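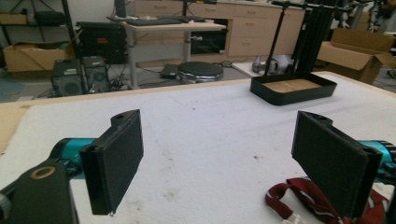 A workbench at the Idcombe repair room, covered with a white foam sheet.

Idcombe repair room to stay open through winter after lease is extended

The community repair room in Idcombe will stay open through the winter after the building's owner agreed to extend its lease on the same terms.

The room, on the ground floor of the former Srivastava shoe warehouse, had been due to close at the end of May. Sketgate, the property company that bought the warehouse last year, planned to turn the ground floor into storage units. The company said this week that the storage work has been pushed back and that the repair room can keep its space in the meantime.

"We had already started packing the small parts drawers," said Diarmuid Ní Chonaill, who runs the room. "Now we get to unpack them, and I would much rather do that."

The repair room opened two years ago in a single unit near the loading dock. People bring in lamps, toasters, radios, chairs, coats and bicycles, and sit with a repairer while the item is looked at. There is no charge for labor. Visitors pay for any parts used and can leave a donation.

According to the room's own log, 1140 items have come through the door since it opened. Lamps and other small electrical goods make up the largest group, followed by clothing. The log also lists a church organ stool, a pair of ice skates and a weather vane from a house on Mill Lane.

Under the new terms, rent will stay where it is and Sketgate will continue to cover the water bill. The room pays its own electricity. Either side can end the arrangement with two months' notice.

A spokeswoman for Sketgate said the company had received a number of letters in support of the room. She said the letters had been read, but that the delay to the storage units was due to the cost of the work.

Some changes are coming with the extension. The rear entrance will be closed for repairs to the steps, and visitors should use the Canal Street door. The step-free route is also from Canal Street, through the double doors and past the elevator. Parking in the yard will be limited to drop-offs. 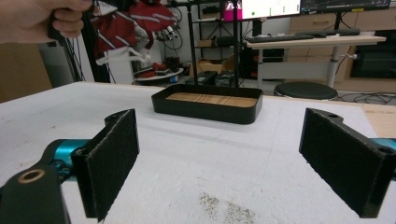

A shallow black tray on the white speckled tabletop.

Opening hours will change as well. Evening sessions will begin at 6 p.m., half an hour earlier than before, and the last item will be taken in at 8 p.m. Ní Chonaill said too many visitors had been arriving near closing time with jobs that needed an hour or more.

Sewing repairs will move to the upstairs room, where the light is better. That room has space for four machines, and the existing cutting table will be carried up before the first session. Bicycle repairs will stay on the ground floor.

Items with gas fittings will still not be accepted, and neither will microwave ovens. Anyone bringing a large piece of furniture is asked to call ahead.

The room is also looking for more people who can fix things. It has 19 regular repairers on its list, though only a handful are able to come to any one session. The greatest need is for people who know sewing machines and older audio equipment. New repairers work beside an experienced one for their first few sessions, and tools are provided.

Proltar, a hardware wholesaler with a depot on the edge of town, has agreed to supply screws, fuses and plugs at cost. The wholesaler gave the room its first set of shelves when it opened and will deliver the parts along with its regular run to the town.

Local residents interviewed outside the building were mostly pleased. One woman had come to collect a floor lamp that needed a new switch. She said she had bought it with her first paycheck and did not want a different one. A man waiting with a folding chair said he had not known the room was in danger of closing.

The future of the space after the winter is less certain. Sketgate has not given a new date for the storage units, and the town has no other building on offer at a rent the room could pay. Ní Chonaill said she had looked at the old library annex, but the roof would have to be replaced first.

She plans to meet with the company again before the notice period becomes an issue. Until then, the next job is putting labels back on the drawers.

Anyone who wants to help or donate tools can ask at the front desk during open sessions. Donated power tools must have their original cord and plug. Fabric and yarn are not needed at this time.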